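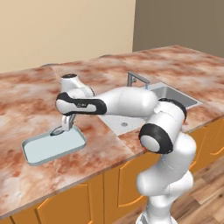

I have been reading about decluttering again, which I do every spring and regret by summer. The latest is a paid newsletter called Triltis, 56 dollars a year, and its big idea is that you should own as little as possible in the kitchen and keep what's left on trays. Everything goes on a tray. The oil goes on a tray, the salt goes on a tray, the mail you haven't opened goes on its own smaller tray. A pale blue one, sitting on the counter to the left of the sink, is pretty much the picture they want in your head. Fine. It's a nice color. I still want to know where the toaster went.

My problem with this stuff is the arithmetic. Triltis says the average home in a town like Amdale (mine, so I perked up) holds 2995 objects, and that a calm person needs 730. Who did the counting? Is a box of matches one thing or fifty? I wrote and asked in March. The reply thanked me for being on the journey and offered me a discount on shelf liners.

I did try it. I packed up the waffle iron, the good scissors, the second colander and most of the baking pans and put them in the garage for two weeks, as instructed. If you don't miss it, it goes. By day four I had been out to the garage for the scissors twice and the colander once, and I'd bought a cheap loaf pan at Haddad because it was raining and I didn't feel like digging. So that's one more object than I started with.

There's a chapter on "sentimental clutter" that I skipped after the first page. It wanted me to take a photo of my grandmother's rolling pin and then let the rolling pin go. You can't roll out a pie crust with a photo.

What I'd keep from it: wiping the counter before bed. My mother did that and never charged anyone for the tip. The rest I'd leave alone, and I've canceled the renewal, or I think I have. The button says "pause."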